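Speaker notes: Sorting small dark textiles off the floor
Session 2, Tudwood household methods day, 29 June 2026

Slide 1. Title
Wait for the door to close. State the scope: small garments found on hard floors between the bedroom and the washer. Carpets and outerwear are in the Fatanus talk.

Slide 2. The log
The Relta log covers 876 pickups in shared apartments. Of these, 434 were dark items under the length of a forearm. Say that the log records pickups, so an item dropped twice is entered twice. Do not read out the table. Point to the row for hallways and move on.

Slide 3. Why dark items are slow
Identification depends on outline and on surface features: heel, cuff, waistband, seam. Matte black fabric hides the second group. A folded legging and a bunched sock can have the same outline. On a pale floor the item is found at once, but finding it does not name it. Pause here. People tend to confuse the two steps, and the rest of the talk depends on keeping them apart.

Slide 4. Black item on light wood
Leave up while speaking. Long honey-beige planks, black fabric lying across them, pinched to a narrow waist with a wider part to one side. Sock, legging or stocking are all open. Ask the room for a call before going on, and take no more than a few answers.

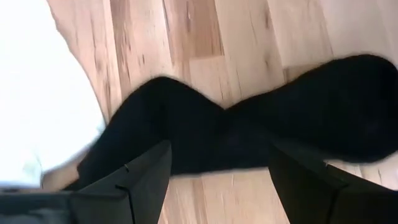

Zhuoran Ding's comment on the draft was that the shape should be ignored altogether, as any soft tube will pinch if it lands with a twist in it, and that the only test worth teaching is to pick the thing up by one end and let it hang. I agree for single items. For a full floor it costs too much time, so the shape stays in as a first guess.

Slide 5. Procedure
Lift from one end. Let it hang for a count of two. One opening and a closed end: sock bin. Two legs: legwear bin. Neither clear: flat on the table, under the lamp, and decide there. Do not sort on the floor. Shake out before binning, away from the clean pile.

Slide 6. Pairing
Pair after washing. The Yu method pairs before, with a clip. It works, but clips go missing and the log from January shows single socks held back for weeks waiting on a partner. Mention the cost of clips only if asked.

Slide 7. Open points
Tights with feet still go in either bin depending on who is sorting. Proposed rule: legwear. Ask for objections and write them on the board.

Handout is one sheet, printed both sides. Bin labels are at the back table.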